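Ullusari wants its sensor patent read closely

The filing Irnholm was granted in July covers a way to stack a phone's image sensor so that the stabilizing parts sit behind it instead of around it. It has been read widely as a sign of a thinner camera bump. Kazimiera Ostrowski, who has worked on phone camera modules at Irnholm since before the company had a name, thinks most of those readings went too far.

"A patent is a claim on an idea," she said when we spoke. "It says we thought of it and wrote it down. It does not say there is a phone."

The design has the internal name Ullusari. In an ordinary stabilized camera, small coils around the lens push it sideways to cancel the shake of a hand. The coils need room, and the room has to come from somewhere, usually battery or board space. Ullusari moves the sensor and leaves the lens alone, with the actuator folded flat underneath. 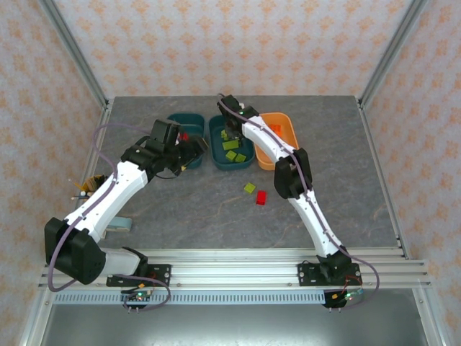

Ostrowski said moving the sensor was old news in larger cameras and had already reached phones. The part Irnholm wanted to protect was the flexible connection that carries data off a sensor that never quite sits still. "You have a great many signal lines and they all have to bend," she said. "They bend every time you breathe. The first version lasted 500 cycles on the bench and then one corner went dark."

She would not give the current figure. She did say the team got through 3521 sample connectors before they settled on a shape, and that the number is written on a whiteboard that she has asked people not to wipe.

The work started as a job for Kołodziej, which makes lens barrels and wanted a thinner module to show its customers. Kołodziej dropped out after two rounds of samples. Ostrowski described the split as friendly. The barrels came back within tolerance, she said, but the schedule did not suit either side, and Irnholm kept the rights to the connector. 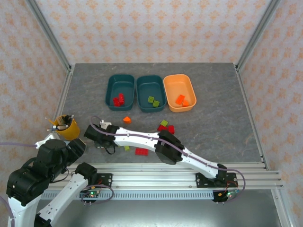 Red toy bricks in the teal bin at the back of the table.

I asked about heat, which several readers had raised after our first report. A sensor with an actuator pressed against its back has fewer ways to cool down, and long video recording is where phones already struggle. Ostrowski agreed that this was the weak point. The patent text describes a thin metal sheet between the two layers, and one of the drawings shows it reaching out to the module's housing.

"The drawing makes it look solved," she said. "In video we still throttle sooner than I would like. For stills it does not matter."
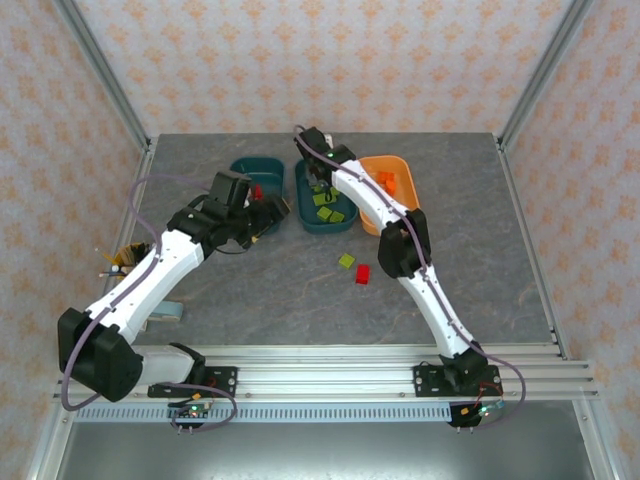 Calibration takes up the last third of the filing, and it was the section Ostrowski most wanted to talk about. Each module has to learn where the center of its own sensor is, and it has to learn again if the phone is dropped. Irnholm does this by photographing fixed targets and comparing the results. Flat printed charts are easy to buy, but she prefers surfaces with some irregularity as well. Using both gives you regular detail and irregular detail in the same shot, and a stabilizer that drifts will usually show it in one before the other. The routine in the patent needs five exposures. An earlier draft needed more, and phone makers objected to the time it added on the line.

There is also the matter of who would build it. Cikley has been named in several reports as the likely first customer. Ostrowski would not confirm that Cikley had seen samples, and said only that Irnholm talks to most companies that sell phones. She pointed out that the filing covers two layouts, one for a main camera and one for a small front camera, and that the front version is further from ready - there is hardly any depth to work with at the top of a display.
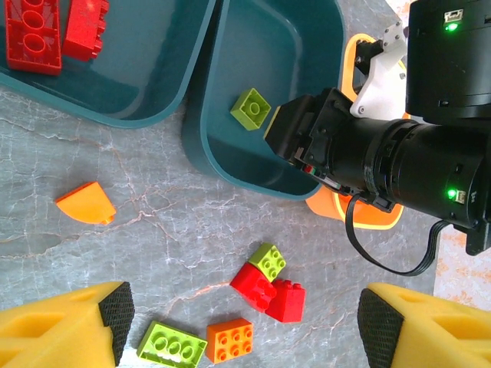

Igor Górecki took a cooler view of the whole thing, saying that thinner modules had been promised before and that the space saved tended to go straight into a bigger sensor, so the bump stayed where it was. He would rather see the connector licensed for repair parts, where a camera that can recalibrate itself after a swap would be worth more to the owner than a slimmer back.

Ostrowski did not dismiss that when I put it to her. She said the recalibration routine was written to run without factory equipment, partly for that reason, and that whether a phone maker would leave it open to repair shops was outside her control.

Irnholm has a second application pending on the metal sheet. Ostrowski expects it to be narrowed before it is granted, and said she was back at the bench most mornings working on the front camera layout.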